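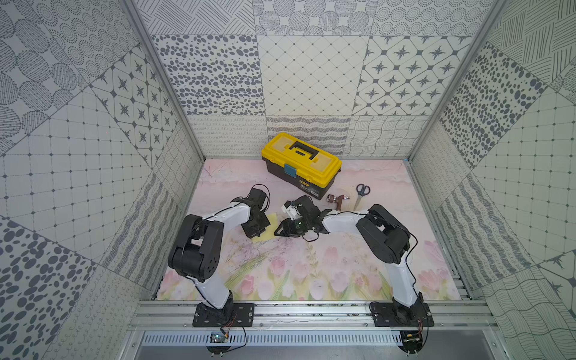
September 14, 2024
By the Flullell workshop page

How to line a drawer with paper (and make it stay)

Quick one, as I've three drawers left to do before the week's out. Chest is a 1966 thing from a house sale in Prorstead. Solid, ugly inside. Old liner came away in crumbs.

What you need. Paper, obviously. Wallpaper ends are best, wrapping paper too thin, tears the first time you shove a jumper in. Thin card is good for small drawers. Pencil, long ruler, sharp knife, scissors, double-sided tape or paste. Sandpaper, 300 grit if you have it. Damp cloth.

1. Empty the drawer and take it right out. Don't try to do it in place, you will lose your temper.

2. Hoover the corners. Wipe with the damp cloth, barely wet. Leave it overnight if it smells musty, on its side, window open. Bicarb in a saucer helps a bit.

3. Sand any splinters. Light touch, just the base and the bottom inch of the sides. Wipe again.

4. Measure. Width at the front AND the back. Old drawers are never square, mine was out by a good bit. Write it down on the back of the paper, not on your hand.

5. Flatten the paper. Anything off a roll wants to go back to being a roll. Reverse roll it loosely, or leave it under books for a night.

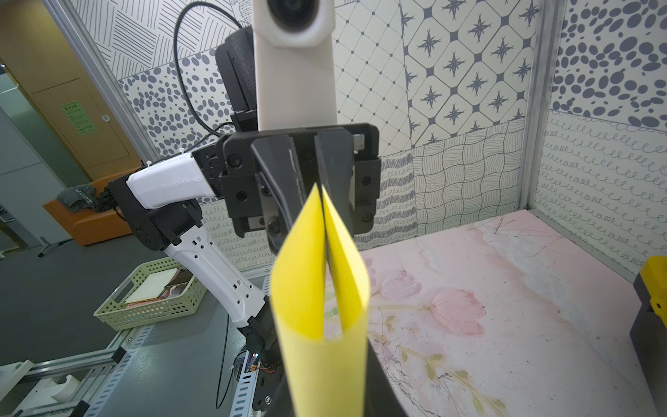
Yellow sheet, still curling in at the sides.

6. Cut it 2 mm under on each side. Sounds fussy but if you cut dead to size it buckles the moment the air gets damp. Knife against the ruler, several light passes. One heavy pass drags the paper and you get a furry edge.

7. Dry fit. Drop it in, press into the corners with a fingernail, trim what rides up. Patterned paper, check which way is up before you trim, I did a whole drawer with the birds on their backs.

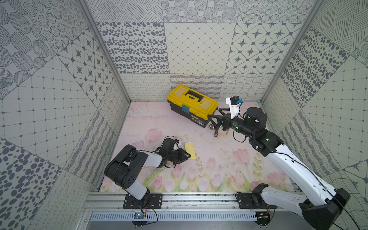 8. Stick it. Tape for anything you might want to change, one strip along the front, one along the back, nothing in the middle. Paste if it's for keeps. I use Soltani paste, the plain tub, thinned slightly with cold water. Brush it on the drawer and not the paper. Start at the back and smooth towards you with a dry cloth, pushing bubbles out to teh sides.

9. Leave it. A full day for paste. Longer in November with no heating on.
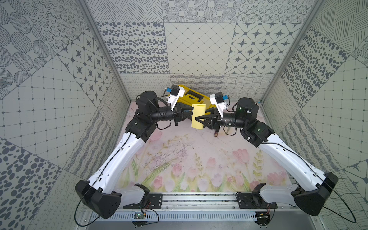 10. Rub a candle stub along the runners before the drawer goes back. Sticky ones, sand first with the same paper, then wax.

Few odds and ends. Kitchen drawers, use something wipeable, paper goes horrible round the cutlery. Lavender bags fine but keep them off the pasted bits untill it's properly dry. Zonamum do offcut bundles, worth a look if you aren't fussy about pattern.

Doing the handles next, if I can get the screws out.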